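Tidying with a hand-held gripper kit: what helps and what to ignore

Updated 5/3/21

The Hornstead kit is a pair of hand-held grippers with a camera on each. You squeeze the handle, the padded fingers close, and the camera records what you pick up so that a robot can be taught the job later. It is now being offered to ordinary households at £187 for a month's hire, with a leaflet suggesting you get on with your normal chores while you use it. We have tried it on the sort of chore the leaflet likes best, putting small things away in a box, and our normal chores do not usually take this long.

If you are thinking of signing up, or the kit has already arrived and is looking at you from the hall, these are the tips we would have liked in the leaflet.

Weigh one before you commit

The sales page calls the grippers "feather-light". Ours came to 965 grams each on the kitchen scales. A bag of flour is much the same and you would not choose to hold a bag of flour at arm's length while picking up earrings. Work in short spells and put both down between them. If you have a bad wrist or a stiff thumb, leave the whole thing alone.

Choose your cloth with care

A patterned tablecloth is cheerful and hides tea stains. It also hides jewellery. Gold chain on a printed yellow leaf takes some finding, and a bracelet of pink and orange beads can sink into an orange print nicely enough to be missed at the end of the day. The sign-up page says the recordings should look like real homes, so a busy cloth is allowed, but you are the one who has to clear up afterwards. Count everything on to the cloth and count it off again.

For your own use, an old plain towel is better. It stops beads rolling, too. A glossy wipe-down cloth lets them go where they like.

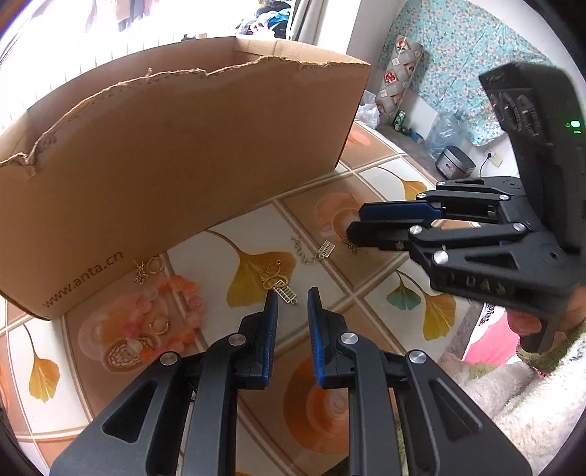
Setting out small pieces

Leave a good gap between pieces. The fingers need room on both sides to close, and if two chains are touching you will lift both or neither. We allow a hand's width for anything with a chain on it.

Undo knots with your own fingers before you start. The leaflet has a cheery line about "letting the gripper tease it free" and we can only suppose the writer had never owned a necklace. A pin and a drop of baby oil on a saucer will do more in two minutes than the gripper did for us in an afternoon.

Pendants are easier than chains. Take hold of the pendant, lift slowly and let the chain follow. Go for the chain first and the pendant swings about.

Thin rings lying flat are the worst. Slide the ring to a fold in the cloth so that it tips up a little, then pinch. Do not press down hard with the fingertips on a polished table, even through a cloth.

Leave out anything you would mind losing or scratching. The pads are ribbed and fairly soft, but the parts behind them are not. No pearls, nothing with claw settings, nothing of your grandmother's. Cheap costume pieces are quite good enough for this.

The box

Any cardboard box will do, and there is no need for the "Brurilstead sorting carton" offered as an extra at the checkout. It is a cardboard box. What matters is the height of the side nearest you. With a tall side you have to lift your elbow up and over each time, and that is when things get dropped. Cut the front down with a bread knife or tear it if you are not fussy. A torn edge works, though fine chain will snag on the rough part, so run a strip of parcel tape along it.

Put a sheet of white paper in the bottom. Otherwise the smallest bits slip under the flaps and you will find them in September.

Turn the box a little to suit the hand you use more. Square-on looks tidy and gets in the way.
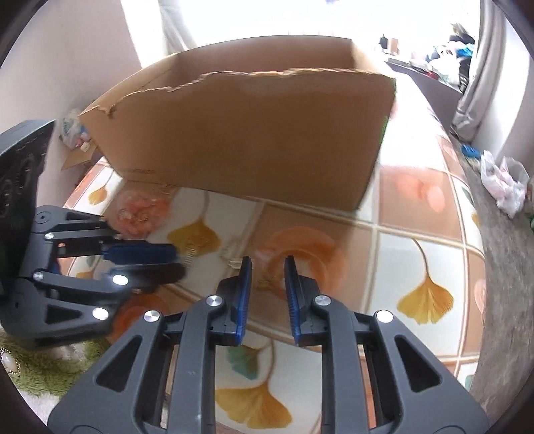 Two grippers, one patterned cloth and a box with its front edge torn down.

Light

Sit so that the window is to one side. With it straight ahead you are squinting at the brightest thing in the room, and the cloth nearest the glass washes out to nothing. A net curtain helps. So does waiting an hour.

Sleeves

Fluffy sleeves and moving joints are a poor match. Push them up past the elbow or change your top. The same goes for long necklaces, dressing-gown cords and hair.

Cleaning the pads

Wipe them with a barely damp cloth and let them dry. Hornstead sells a Soltard cleaning fluid for the purpose. We tried it next to plain water with a spot of washing-up liquid and could not tell the pads apart. Dust in the joints comes out with a dry paintbrush. Keep oil away from the pads altogether, and that includes whatever is left on your fingers from the baby oil.

Is it worth having?

As a tidying aid, no. Your hands are quicker, lighter and already paid for. The reason to take the kit is the credit Hornstead gives for recordings it accepts, and this deserves a hard look before you sign. To get the full hire charge back you need 2,013 accepted pick-ups inside the month. We managed a fraction of that and a good few were turned down, with no explanation beyond a red mark in the account page. The rival Treloar scheme does not charge for hire, but asks for a longer tie-in and keeps a deposit.

Read the part about what the camera keeps as well. It looks past the table as readily as at it - the washing, the post, whatever is on the floor. Clear away letters and medicine packets first, and ask in writing how to have a recording removed. We asked in writing and are still waiting to hear.

Sending it back: keep the original packing, as a plain box is refused, and take your own photographs of both grippers before you seal it up.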